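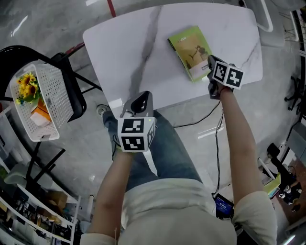 Marble-patterned table, green book

From: Achilleas Tzanetos
To: plelstead-portraits list
Subject: Re: [portraits] Family sessions, how long are you booking??

Sorry for the slow answer, July is eating me alive. Quick reply between two edits, will be full of typos.

Ataberk Yazıcı wrote:
> Hi all. Moving from newborns only to whole families this
> fall and I can't work out the slots. My newborn sessions
> are three hours with feeding breaks and I only take one a
> day. Can't do that with a family of five, the price would
> be silly. But one hour seems mad with a toddler in it. What
> do people do? Also do you let parents pick the final
> pictures in the studio the same day or send a gallery? And
> does anyone still sell prints or is it all files now? My
> last three clients asked for files before they even asked
> what I charge.
>
> Ataberk

OK so in order.

Slots. I book 90 minutes and tell them it's an hour. Kids under three go first, straight in the door, coats off, before anyone has noticed there's a strange person with a light. Then everybody together while the little one still has some goodwill left. Then the toddler gets a snack and goes off with one parent and I do the older kids. Parents on their own last, they always say no no we don't need one of us and it's the one they end up ordering half the time.

If there's a grandparent coming I add 15 min. Grandparents need to sit down and be asked how the drive was. Do not skip this, I did once and got a very stiff row of people.

Start times: 9:30 or after the nap. Never 12. I had a 12 o'clock family last summer, twins, both howling by 12:20, mom nearly crying too. Rebooked them free for the morning and it was a completely different pair of kids.

Gallery vs same day. Used to do online galleries. Stopped. I'd send 58 pictures and hear nothing for six weeks, then an email asking can we have all of them in black and white too. Now they come back to the studio a week or so later, without the kids if they can manage it, and we go through 25 or 30 max on the big screen. Takes 40 minutes. They decide there and then. Panagiotis Kalogeropoulos does it same day, straight after the session with coffee, and says it works for him, but he edits very light and I can't show people stuff I haven't cleaned up. Panagiotis if you're reading correct me on that.

Prints. Yes!! Please sell prints. I was all files for two years and my average family order was terrible. Put one framed sample on the wall, big, bigger than you think, and a box of small matted ones on the shelf where people take their shoes off. They pick them up while they wait. I order through Rallis (Apostolos Rallis's lab, he used to post here a lot, not sure he still does). Matte paper is lovely, mats come back cut straight, turnaround eight days in a normal month. Tried Prutano before that, skin came out a bit pink for me, might have been my screen to be fair.

Numbers, since you asked me off list and other people might want it: last year was 1,716 finished files out the door and I spent 900 on frames and mats. Cheapest advertising I've bought.

One thing you didnt ask. Clothes. Send the clothes email twice. Once at booking and again three days before. I say no logos, no brand new shoes, pick mom's outfit first and match outward from there. Nobody reads the first one. Bring a spare top for the baby AND for whoever holds the baby.

Re the booking software someone mentioned upthread, Riltix, I'm on it since spring. Reminders are good. The calender view on a phone is awful, I still keep a paper diary next to it. Apostolos Kourkoulas said he'd found some setting that fixes it, can you post it here please, I looked and can't find it anywhere.

Also whoever had the posing stool for sale, the gray one, is it gone? I'd take it. Can drive over any evening.

Right, next family is here in 20 min and the backdrop is still rolled up. Ataberk call me if you want to talk prices, easier than typing.

Achilleas

--
plelstead-portraits mailing list
To leave, send a blank message with "unsubscribe" in the subject line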